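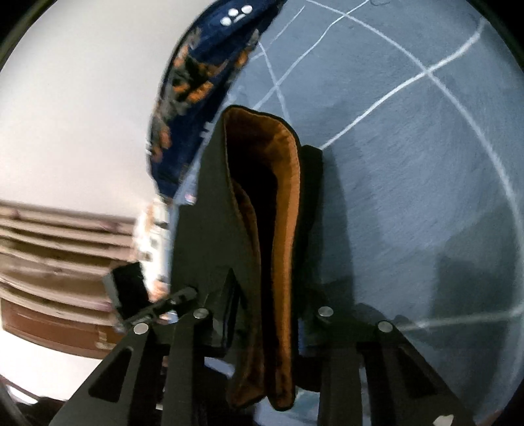

Folded, lining and all: a dark garment with a fuzzy orange-brown inside.

Stalham folds its way through July

STALHAM — With 300 households signed up and an unknown number of fitted sheets still at large, the town's first Clear Bed Month has reached its halfway point, and organizers say it is going well as long as you don't ask about socks.

The rules fit on a card taped up at the Pritura laundromat on Carbone Street. For 30 days, anyone taking part agrees that no clean laundry will spend the night on a bed, on a chair next to a bed, or on the floor on the far side of a bed where guests can't see it. Everything has to be folded and put away by lights out. Hanging things up counts. Closing the bedroom door does not.

Ignacio Retamal, who runs Pritura and thought up the month during a slow afternoon in May, said he got tired of watching people carry warm, neatly stacked clothes out to the car and come back a week later with the same clothes, unworn, to get the wrinkles out.

"I was making money on it," he said. "It still bothered me."

Participants get a paper chart, a pencil and one free wash at the end if the chart is full. The charts work on the honor system, which has already produced some interesting charts. One came back last week filled in through the end of the month.

The hardest part so far, by a wide margin, has been the winter stuff. Plenty of households are using the heat as an excuse to finally deal with the thick, dark, lined things that have been sitting out since March, and those do not fold the way a T-shirt does. The lining wants to come out and look around. Retamal's advice is to get the long edge straight first, press the air out with a forearm and leave the sleeves for last. His second piece of advice is to own fewer of them.

Anything large goes on the bed, where there is room to spread it out before the first fold. This has caused some confusion, as the bed is also the thing being cleared. The official position is that fabric may be on the bed while it is being worked on. Walking away to watch a ballgame is not working on it.

A plain bottom sheet helps, or better yet one with a grid on it, which gives you lines to square up against. Blankets already on the bed get shoved back to the wall and dealt with at the end, even the good ones with dachshunds on them.

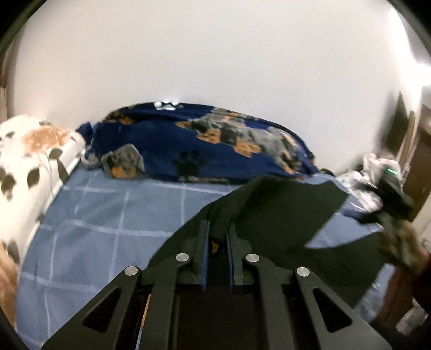 Corners are the next thing people ask about. A big dark piece will hide its own edges, and several residents have reported folding the same one three times before finding out it was inside out. The fix is to take one corner, have somebody else take the far one, and pull until the fold runs where you want it. Couples have described this step as "fine" and "mostly fine."

Ojārs Navickas, a retired upholsterer who has been giving free lessons at the Sovalik Community Room, sees it as a question of patience. His class runs 20 minutes and covers towels, pants and anything with a hood. Fitted sheets were on the original flyer but have since been crossed out in pen.

"I can do one," Navickas said. "I can't teach one. I roll it up and put it under the others."

Attendance has been steady, helped along by the air conditioning. At a recent evening session the room got through a whole table of bath towels before it came out that they belonged to the building and had been folded to begin with.

There is also a side project. Clothes that people fold and then decide they never want to see again can be left in the bins outside Pritura, with a goal of 1,000 pieces by the end of the month. Retamal would not give a running total but did say the bins have been emptied twice and that the town seems to have owned a lot of gray sweatpants.

Not everyone is on board. One Carbone Street resident, who asked to be left out of it, said she has slept beside a pile of clean laundry for years and that it has never once snored.

Lessons continue through July, evenings at 7 p.m. Bring something to fold. Charts are due back at the Pritura counter by closing time on the last day of the month — in pencil, please, and only for days that have happened.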